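# Correa nueva para el Skullosen de 45 mm: ¿alguien ha probado las de Paulauskas?

**tictac_manresa**

¡Buenas a todos! Por fin tengo el Skullosen en casa, el de esfera verde con segundero pequeño a las nueve. Llevaba meses detrás de uno y al final apareció en el mercadillo de un pueblo de aquí al lado, sin caja y con la correa hecha polvo. Anda de maravilla y la corona rosca suave, así que estoy como un crío con zapatos nuevos.

La cuestión es la correa. La original ya no se fabrica y las asas tienen una forma rarísima, con un rebaje por dentro que no admite cualquier cosa. He visto que Paulauskas hace una de caucho con el extremo curvo para esta caja, por 56 euros. ¿Alguien la tiene? ¿Queda hueco entre la correa y la caja?

---

**Ludier_fan**

¡Enhorabuena, pedazo de reloj! Yo tengo la Paulauskas en negro desde agosto y encantado. Encaja perfecta, sin hueco ninguno, y el caucho es blandito sin ser de esos que se llenan de pelusa a los dos minutos. Eso sí, viene larga. Yo tengo la muñeca finita y tuve que cortarle tres segmentos por cada lado (con cúter nuevo y mucha paciencia, que lo cortado no vuelve).

---

**bisel_y_medio**

Siento llevar la contraria. A mí la Paulauskas me pareció floja para lo que cuesta. Los pasadores que trae son finos y en las asas del Skullosen bailan. Perdí uno en la playa y el reloj se quedó colgando de un lado. Por ese dinero prefiero una de piel de Sullon y me olvido.

---

**Ludier_fan**

> los pasadores que trae son finos

En eso te doy la razón, yo puse los originales desde el primer día. Pero una Sullon de piel en un reloj que vas a meter en el agua... ¡que no, hombre! En un verano la tienes tiesa como un cartón.

---

**bisel_y_medio**

¿Y quién ha dicho nada de meterlo en el agua? El compañero lo ha comprado en un mercadillo, a saber cómo están las juntas. Yo hasta que no pase una prueba de presión no le acerco ni un vaso.

---

**tictac_manresa**

Jajaja, haya paz. Lo de las juntas lo tengo en la lista, el relojero del barrio me lo mira el lunes. Mi idea es usarlo a diario y en la piscina si supera la prueba.

Ya que estamos, estoy montando mi rincón relojero, que hasta ahora cambiaba las correas encima de la cama y he perdido más pasadores de los que quiero reconocer. Quiero una mesa fija, un flexo decente y un cajoncito para los muelles y las pinzas. 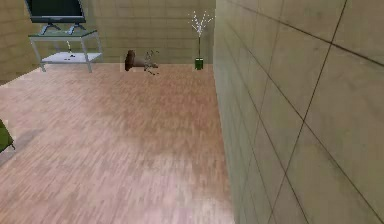
*El lado de la tele, con la mesita de cristal.*

La herramienta de pasadores que uso es la típica de punta doble, baratísima, y ya me ha dejado una rayita por dentro de un asa. ¿Vale la pena gastarse más?

---

**Vaida Rozīte**

¡Hola! Perdonad mi español, escribo desde Riga y leo este foro para practicar (y porque me encantan los Skullosen, claro).

Sobre la herramienta: sí, vale la pena, y mucho. Yo compré una con puntas recambiables y noto la diferencia en cada cambio. Otro truco es poner cinta adhesiva por la parte interior de las asas antes de empezar. Parece una tontería, pero desde que lo hago no he rayado ninguna.

Sobre la correa, un detalle que falta en el hilo: hay dos versiones de la caja de 45 mm. En la primera, los agujeros de las asas están más cerca de la caja, y en esa la Paulauskas entra muy justa. En la segunda entra bien. Mira la referencia en la tapa trasera: si termina en 992, es la segunda. ¿Cuál tienes?

---

**tictac_manresa**

¡Qué maravilla de respuesta, Vaida, y tu español es buenísimo! Acabo de mirarlo con la lupa y termina en 992. ¡Bien!

---

**bisel_y_medio**

Pues no sabía yo lo de las dos versiones. La mía es de las primeras. Igual por eso me trabajaba tan mal el pasador, que iba forzado. Retiro media crítica. La otra media la mantengo: 56 euros por una tira de caucho me sigue pareciendo un abuso.

---

**correas_y_mas_correas**

Yo meto otra opción en la batalla: una NATO de toda la vida. Pasa por debajo, no te complicas con el rebaje y, si se suelta un pasador, el reloj sigue en la muñeca. Tengo cuatro para el mío y las voy cambiando según me levanto. La gris le sienta de lujo a la esfera verde.

---

**Ludier_fan**

Con lo gordo que es ese reloj, si le metes una NATO por debajo vas a llevar una torre en la muñeca. Pero reconozco que la gris con la verde tiene que quedar chula. ¿Foto?

---

**correas_y_mas_correas**

Esta noche la subo, que lo tengo puesto y estoy en el curro. Y de torre nada, ¡te acostumbras en una mañana!

---

**tictac_manresa**

Decidido: pido la Paulauskas en negro y una NATO gris para ir tirando mientras llega. También he visto una herramienta con puntas recambiables y bandejita por 90 euros, pero ese precio me duele. Vaida, ¿la tuya iba por ahí?

---

**Vaida Rozīte**

¡No, no, mucho menos! La mía no trae bandeja, uso una tapa de tarro con un imán pegado debajo. Te paso el modelo por privado. Y ponle cinta a las asas también con la NATO, que la primera vez siempre se escapa la mano.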